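06/08/2024

I slept badly and came to work early, before the heating was on. I want to write down this week properly, because in January I wrote only two lines per day and now I can not remember how the change at Jembridge began.

My new place is beside the cell with the blue brick walls. I put things in, the two arms move them, I take things out and I write the result. I saved two pictures from today.

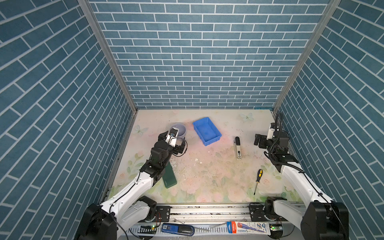
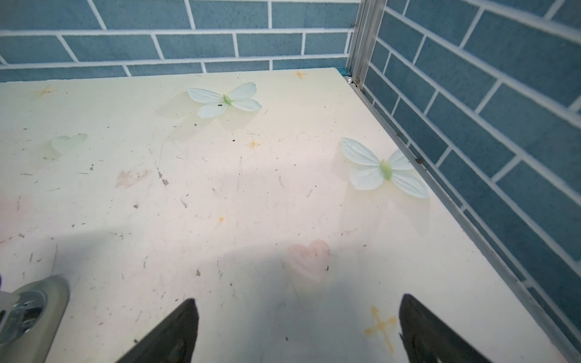

Cell at Jembridge. First picture: bowl, blue tray, stapler and screwdriver, both arms. Second one: the butterflies, from the gripper side.

For five years I packed small orders by hand at the long bench. Office things, small tools, gifts for the home. When Sanance bought the company they told us the bench would stay, and it stayed, but it is shorter now. We were 11 people at it. Now five are at the bench, two went to the Parisi warehouse because it is closer to their homes, one retired, and three of us are with the arms. I do not say anybody was treated badly. But at lunch we sit at two tables, and before it was one long table with too few chairs.

What changed for me is mostly my hands and my ears. My wrists do not hurt in the evening, this I must admit, and my husband noticed it before me. In exchange I am listening all day. After some weeks I know from the motor sound when an arm is going to miss. I can not explain this to the engineers. They ask me what I hear and I say "it goes too high", and they write it down very politely.

My count is now 1,746 tries since I began with the cell. It is the number on my sheet, the computer has its own number and they are not the same. I must ask which one goes in the report.

A stapler is harder than I believed. When it lies flat it is one kind of work and when it stands on its end it is another, and I have to write both separately. The screwdriver I thought would be easy, because it has a good thick handle. With my own hand I never had to decide where to hold a screwdriver. Now I think about it even at home, I stood in the kitchen yesterday with a spoon and looked at my fingers like a crazy person.

The butterflies I like best. They are so light, with thin wings with veins in them, and a green body. At the bench we took such things by the body with two fingers and it needed no time at all. I told this to the engineers and they were really interested, so that was a good moment for me.

In the afternoon there was a meeting about Zostum, the new planning program. From next month it will decide who is at the bench and who is at the cell, and we can write our wishes in it - I think two wishes each, but the slide was gone very quickly. One woman from the bench asked if she can learn the cell too. They said yes, the training takes 11 days. She looked at me after, and I said I will help her. I would like that very much, it is a bit lonely to talk only about grippers.

Must remember: new pens for the result sheets, and ask for a higher chair. Also call my sister, I forgot again.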